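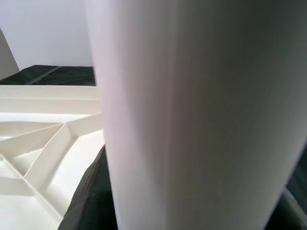 4. Setting up the divided tray

The Bremodow tray is sold as ready to use. Allow 20 minutes anyway.

4.1 Wash the tray in warm water with a little dish soap and dry it with a soft cloth. The carton says "dishwasher safe". We would not count on that for thin dividers, whatever the carton says.

4.2 Set the tray on a flat surface and press lightly on each corner. If it rocks, turn it end for end and try again - sometimes the counter is the problem.

4.3 Run a finger along the top of every divider. Trim any rough spot with a nail file. Do not use a knife.

4.4 Decide what goes where before you fill anything. The slanted compartments are supposed to make small items easier to pick out. That may be true for clips and buttons. Ghazala Ansari tried it with loose screws and went back to jars.

4.5 Fill each compartment to just below the top of its divider, no higher. Heaped items slide into the next compartment as soon as the tray is moved.

NOTE: The 400 g load limit is for the whole tray. An earlier leaflet gave 1,000 g and should be thrown away.

4.6 Stand tall items such as tubes and canisters beside the tray, never in it. Leave enough room to get a hand between them.

CAUTION: Do not lift a full tray by the rim on one side. Use both hands, underneath.

4.7 Label the rim if you like. The Garimeck labels recommended on the carton peeled off within a month in our kitchen. Masking tape held better and costs less.

For spare trays, see section 7.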